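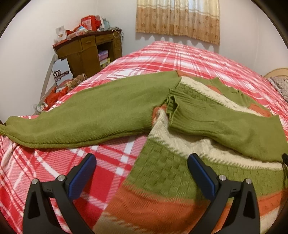

Fig. 2. Sweater spread on the bed, one sleeve out, one folded across the body. Start position for section 4.

4. Folding a sweater with the Cluvia hand tool

Read section 3 first (charging, finger pads). Every fold you do by hand is saved as a lesson for the Cluvia arm. Can the arm fold a sweater by itself yet? T-shirts and towels, mostly yes. Knits, no – long sleeves still beat it. Hence the hand tool.

1. Lay the sweater on a bed or wide table. Smooth out big lumps. Small wrinkles OK.
2. Open the fingers all the way. Wait for the beep.
3. Start with the sleeve lying farthest out. Pinch near the cuff, not the tip. Lift a little, carry it across the body, let go.
4. Other sleeve already across? Leave it, unless it's bunched up. If bunched, pull the cuff straight frist.
5. Bottom hem up to the shoulders. Two pinches, one per side. Slow.
6. Press the side button to save. Bad fold? Hold the button, start over from step 1.

Note: keep both pads in view the whole time. No pads, no lesson.

Note: thick knits and cables slip. Pinch deeper, dont squeeze harder.

CAUTION: loose straps, tags and drawstrings catch in the fingers. Tuck under before you start.

CAUTION: never pinch the blanket together with the sweater. The arm will learn to fold both.

How good is it now? June trial, run by Edit Gál and Attila Major: 948 tries on knits, arm only, 354 passed. Sleeves caused most of the misses. Do not leave the arm alone with wool.

Error 188 = pads not closing evenly. See section 7.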